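Household notes: sorting and storing small jewellery at home

Filed under: Bedroom, Small things
Reading level: easy. No special tools.

I wrote the first version of this page in November, when the evenings are long and a drawer can be emptied without guilt. Several readers have written since then, so it has become longer. I have left the old parts in the order they were.

The usual problem is well known. Bracelets, earrings and little chains live together in one dish or one bag, and after some months they become one thing. My advice is to do the sorting on the bed, with an open cardboard box standing on it. The sheet should be flat and, if you have one, with a pattern of lines, so that a small piece does not disappear in a fold. 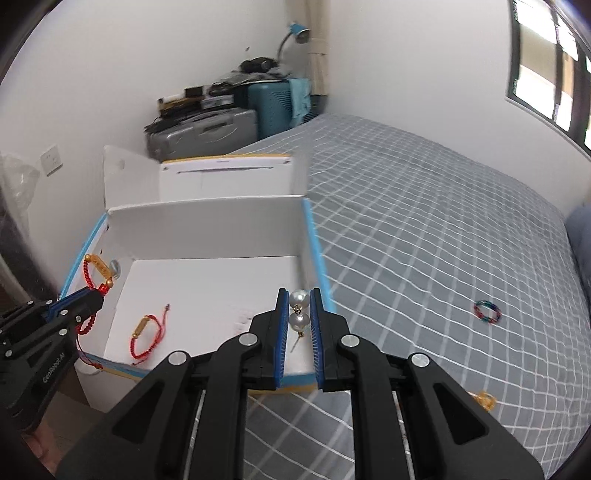
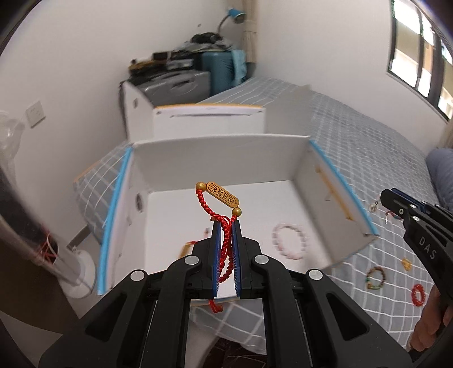
A white box on a checked sheet, with beaded bracelets still lying beside it.

Cludden wrote to me that the bed is a good place only if the bed is firm. On a soft mattress the box leans every time one sits down next to it, and everything rolls into one corner, so Cludden puts a big tray or a drawing board under the box first. I tried it and I agree. A baking tray is also fine, but put a tea towel on it, otherwise beads make a terrible noise and jump.

Before you start

Wash your hands and dry them well. Hand cream is bad for pearls and it makes thin chains slippery. Take off your own rings, or you will find at the end that you have one ring too many in the box and one too few on the finger.

Close the door if you have a cat.

Have these things near you: a soft cloth, a few small paper bags or envelopes, a pencil, a pin, a saucer for broken pieces, and a good lamp. Daylight from a window is better than any lamp for seeing the difference between red and brown beads. In winter I start at eleven in the morning and not later.

The box

A white inside is a great help. Gold, red, green, all of it is easy to see on white. If your box is brown inside, cut a sheet of ordinary white paper for the bottom and fold the edges 3 cm up the sides. Do not glue it, you want to lift it out later with all the small dust and lost beads on it.

Tape along the top edges is worth the ten minutes. Raw cardboard edge becomes soft and hairy, and braided cord catches on it. I use coloured paper tape, half outside and half inside. If you keep more than one box, take another colour for each, and then you can say to somebody in the next room "bring me the yellow one" and the right one comes.

A shoe box lid can be cut to make a divider. Measure the inside width of the box, add 16 mm, and bend 8 mm at each end to make small feet. With these it stands without glue. The divider should be lower than the wall of the box, so the lid still closes.

Sorting by how a piece is made

Many people sort by colour because it is pretty. I did also. But things tangle according to how they are made, so now I sort in this way:

Cord and braid. Red string bracelets, knotted charms, anything with a tassel. These can lie together, but comb the tassels with your fingers before, and lay them all in one direction. If a tassel has become bent, hold it in the steam over a kettle for a moment (keep your fingers away!) and pull it straight. Try first on two or three threads, for some red dyes do not like steam.

Beads on elastic. Never hang them. The elastic becomes long and tired. They should lie flat in a circle, and not under something heavy.

Fine chains. Each one alone. This is the rule I am most strict about. Close the clasp, lay the chain on a strip of paper, fold the paper over, and put it in an envelope. For a longer chain you can pull it through a drinking straw and close the clasp outside the straw.

Earrings. In pairs, with the pair fixed together. I push the posts through a piece of thick felt or a clean kitchen sponge cut thin. Pearls should not touch metal edges, so give them their own small bag of soft cotton. Do not close pearls in plastic for a long time.

Loose charms and pendants. In a matchbox with cotton wool, one matchbox for each bracelet or chain they belong to. Write on the matchbox.

How to pick up very small things

Fingers are not always the best tool. An earring with a thin post is easy to bend if you take it by the post. Take it by the thick part, from both sides, with even pressure, and lift straight up. If you use tweezers, choose blunt ones and put a little rubber on the tips. A piece cut from an old washing-up glove is enough, fixed with thread. Bare steel tips scratch pearls and also soft gilding.

Bracelets you can lift at the plaque or the bar, if there is one, and let the cord hang down. Then you see at once if there is a knot which does not belong there.

When you put a piece in the box, lower it until it touches the bottom and only then let go. It sounds like a thing for children, but dropped pieces roll under the others, and then you sort two times.

Knots in chains

Put the chain on a flat saucer with one drop of baby oil or cooking oil on the knot. Wait 7 minutes. Then use two pins, one to hold and one to open, and work from the outside of the knot to the middle. Do not pull the ends. Afterwards wash the chain in warm water with a little washing-up liquid and dry it in the cloth. Chains with pearls or with glued stones must not go in the oil and not in the water. For these you need only the pins and patience.

Never do this over the sink. Myklebust is the name of our village and also, in our family, the name for anything that went down the pipe, after a chain of my aunt's which we were looking for there one whole Wednesday.

Cleaning while you are there

Beads of glass or plastic: a damp cloth, then a dry one. Do not soak them, the water stays in the holes and makes the elastic weak.

Braided cord: a soft toothbrush, dry. If it is really dirty, cold water and a very little soap, and press it in a towel. Do not wring. Dry it flat on something white that you do not love, red cord can give colour for a surprisingly long time.

Pearls: only the soft cloth. Wipe them after each wearing and you will not need more.

Gilded plaques with engraving: breathe on them and wipe lightly along the engraving. Polish paste fills the letters and leaves white crumbs which are very hard to get out.

Silver charms: 200 ml of warm water and a teaspoon of washing-up liquid, a soft brush, rinse, dry well also behind the ring where it hangs.

Where to keep the box afterwards

Not in the bathroom and not on the windowsill. Sun makes coloured cord pale, and cardboard takes up damp from a cold window. A shelf in the wardrobe is good, at the height of your chest, so that you look into the box and do not feel in it from below.

If the bedroom is also the place for suitcases, as in so many flats, you can keep the pieces for summer inside an empty suitcase, in the small pocket with the zip. Put a note on the handle. I have given away a suitcase once with a necklace inside, and got it back only with luck.

Do not put the box on top of a high pile. Each time you need something from the pile, the box must travel, and it will travel to the floor.

Small questions from readers

What about bought boxes with many compartments? They are good for earrings and rings. For bracelets the compartments are mostly too small. There is one from Skoleck in our own cupboard and we use it for buttons.

A reader in Vostusow asked if cardboard can make silver dark. It can, some cardboard does it more than other. Put silver in a small closed bag and the bag in the box.

And if one earring is missing? Keep the other one until you have sorted every bag and every coat pocket. I keep mine in the saucer with the broken pieces, and at the end of winter the saucer goes to the jeweller for repair, or I make something from it. From the last saucer came a zip pull for my grey coat.

Next page: Keeping buttons and press studs
Back to: Bedroom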